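Courses > Robot Software > Unit 6 > Handout 6B

Handout 6B: From Camera Image to Joint Command in the Tabletop Simulator

Print this page | E-mail this page

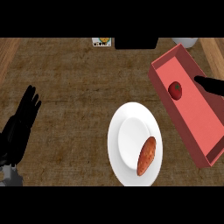

The control loop in this unit runs at 30 steps per second. On each step the simulator hands your program one camera image and the current joint positions of both arms and both hands. Your program hands back one set of joint targets. The rest of the handout is about what goes on between those two points, and where student code usually goes wrong.

1. The observation

The head camera is letterboxed. The image keeps its original shape and the leftover rows at the top and bottom are filled with black. If you shrink the image for your network, crop the black rows first and then resize. Resizing first blends the black into the outermost rows of the table, and the detector then reports edges that don't exist.

Objects at the far side of the table may be only partly visible. Your detector should return a "partial" flag for any box that touches the border of the valid area. Do not compute a center point from a partial box. Use the last full detection or mark the position as unknown.

Do the same for the near side. A plate that runs past the lower border gives a box whose center is too high in the image, so the projected position ends up too far from the robot.

2. From pixels to table coordinates

We assume the table is flat and that its height is known. Each pixel defines a ray from the camera, and the ray meets the table plane at one point. For low objects this works well. For an object inside a tray or on a plate the height is wrong by the thickness of whatever is under it, so add an offset for the container before you intersect the ray.

Gaditz, the planning library used in the lab, takes these offsets from a file called supports.txt. If the container is missing from that file, Gaditz uses zero and prints no warning. Check the file before you blame your calibration.

3. Choosing a hand

Both arms can reach the middle of the table. Only one should go there at a time. The rule in the starter code is simple:

- object left of the center line: left arm
- object right of the center line: right arm
- object within the shared zone: the arm whose fingertips are closer
- the other arm holds its position until the first has left the zone

"Closer" means distance in table coordinates, measured from the fingertips. A few of you measured from the wrist last term. With hands this long that can pick the wrong arm.

4. Approach inside a tray

A small round object close to a tray wall leaves little room for fingers on that side. The planner samples 142 approach directions over the upper half of a sphere and throws out any that put a finger link through a wall. Expect most to be rejected when the object is near a wall. If none are left, do not raise the sample count. Plan a short push toward the center of the tray and sample again.

A long object on a plate is a different problem. The approach from above is usually free, but the hand has to turn so that the fingers close across the short side. Take the long axis from the mask, not from the box.

5. Data and logging

The practice set has 1,419 recorded runs. Hold back the last 1,000 steps of your own log for checking, and don't tune on them. Zotuvell, the log viewer, shows the image, the joint targets and the planner state on one time line. Start there when an arm stops for no clear reason. Most often the planner state will read WAIT_ZONE and the other arm is at fault.

6. To hand in

Your detector with the partial flag working, your supports.txt, and one page on a failed grasp of your choice, with the step number where it first went wrong. Submit through Mamani by noon on the due date listed there.

Related items
Handout 6A: Setting Up the Simulator
Handout 5C: Camera Models and Calibration
Handout 7A: Joint Limits and Speed Limits
Lab sheet: Reading Logs in Zotuvell
Brultenmont Lab Rules (updated April)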